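# Two arms, two trays, and a lot of clutter 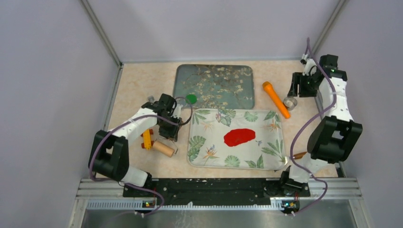

*Our bench, with both arms over the table and the clutter set laid out along the sides.*

28 Oct 2021

So this is my write-up for the Kemeys lab project. I worked with Rhun Sayce on it from May onward, and the question we started with sounded almost too easy: if you train a two-arm policy on a tidy table, how badly does it do on a messy one?

The task is called tray transfer in our code. One arm picks something up from the front tray, and then it has to end up on the rear tray. Either arm is allowed to do the job, and they can hand over in the middle if they want to (they love handing over, even when it's a terrible idea). We drove the arms by hand to collect the demos, 1,458 in total, and split them into a plain set and a cluttered set.

For clutter we used whatever had different shapes - a yellow toy vehicle, a roller with a wire frame, a small shiny metal bowl, an orange thing shaped like a flashlight. The trays are patterned on purpose. Rhun argued for the white one with the big tropical leaves and orange flowers, and I was against it, because I figured the policy would try to grab a printed flower. It did! That happened a lot with the plain set and hardly ever once the cluttered demos went in.

Soft, flat things were the worst. A red piece lying flat in the middle of the white tray gives the gripper almost nothing to close on, so you have to come in low at an angle and pinch near the outline. My early demos were all over the place on this. I threw out 127 of them and recorded new ones with one rule, always pinch the side closest to the arm you're using.

Then we ran the tests, 336 trials for each version of the policy, same layouts in the same order. The version trained on both sets beat the plain one on every layout except the bare table, where they tied. I had expected it to lose a little there.

Things I'd fix:

- The cables loop pretty wide, and I steered around them without noticing. The policy learned my detours.
- Shiny stuff confuses our depth estimate. I only tested one bowl.
- I did most of the driving, so it may just be copying my habits.

Next up is Rhun's handover penalty, which is half written.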